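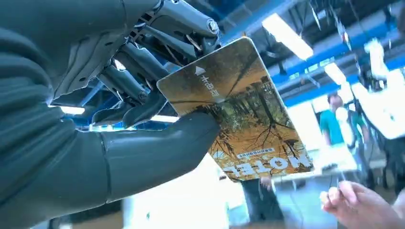
Keycard handover, wrist view. The person's hand is coming in at lower right.

From: Yoga Menon
To: handover-practice list
Date: 09/01/2025
Subject: Re: Draft 3, section 5 (release to a person)

Danang Wijaya wrote:
> Draft 3 is on the list page. The main change is in section 5. The
> robot may release an object once the receiver's hand is within the
> handover zone and a pull has been felt at the fingers. Elīna and I
> think this covers cards, cups, small tools and paper. We ran 900
> handovers at Jelitz on the new wording, with no injuries, and would
> like to call section 5 settled unless there are strong objections.
> Comments before the December call, please.

Danang, I don't know if mine count as strong, but I do object to "settled".

Have a look at the still at the top. Fingers over the upper edge of the card, thumb from underneath, card on a tilt, and a hand very close to the near corner. By the draft, that hand is in the zone. Now tell me from the wording whether the person is ready to take it. I can't. The fingers are out and the thumb is apart from the index finger, so I'd guess yes, but "I'd guess yes" is what I say, and the draft gives the robot no way to say it. A hand passing by on its way to the bench would satisfy the first half of the rule just as well.

The second half worries me more. "A pull has been felt" — how much of a pull, in which direction, for how long? A plastic card is thin and stiff. Knock the corner with a knuckle and the fingers will feel something. With a mug you'd get away with it. With a card pinched at one end, I'm not convinced that a bump and a pull look different at the fingertips, and nothing in the 900 runs tells me, as far as I can see, because the people doing them knew what was coming. Elīna, were any of them told to reach in and then change their minds? If so, I'd like to see those runs separately.

"No injuries" is also a low bar for a keycard. I wouldn't expect an injury. I'd expect dropped cards, cards snatched, and people learning to tug harder than they should, which they'll then do with the next object, and the next one might be a pair of scissors. Veres logged 1,225 handovers under draft 2 and kept a column for drops and second attempts. Why did that column disappear?

Smaller points:

5.2 says the object should be presented "the right way up where practical". Practical for whom? The card in the still has its lettering upside down. I don't care much, it's a card. But either the clause means something and somebody checks it, or take it out. Same for 5.4 and "a comfortable angle".

5.3 talks about "the receiver" as if there were only ever one person near the arm. There's someone in a green shirt standing in the background of that same still, and the draft is silent on bystanders. Qistina raised this for draft 1 and I never saw an answer.

5.6, the two-second timeout. After it the arm "withdraws". With the object still gripped? While a hand may be on it? I would much sooner it stayed put and waited to be told. Fulgencio has a version of this in the Lanuseck site rules that I think reads better than ours, and perhaps he could post it.

What I would accept for section 5: a stated pull threshold per class of object, a minimum time that the pull has to last, a set of trials with people who reach and don't take, and the drops column back in the report form. If that means section 5 goes out marked provisional, fine. I'd rather have a provisional clause than one that gets copied into somebody's purchase contract next year and can't be moved.

I can't make the whole December call but will be on for the first half.

Yoga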